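The floral phase

Fikano is what we call the two-armed table in the back of the shared workshop, after Ruben De Bruijn's first suggestion and over everyone's second thoughts. It has eaten nearly 900 euros of my money and most of November.

This week's job was clutter. An arm that can pick up a block on a bare board has proved very little, so I put down the flowery covering, a poker case, a notebook and a wooden box, and tried to look like a man with a plan. 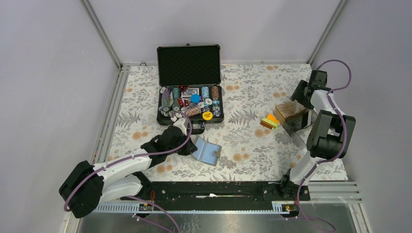
What still annoys me

Chips are thin, round and smug. The left arm can get to the case, but the handle sticks out toward the notebook and I keep having to replan the approach. Purple cable was Liesbeth Kuipers's choice. It loops wherever it likes.

I have two wrist settings left to try on Friday, if Frans hasn't taken my hex keys again.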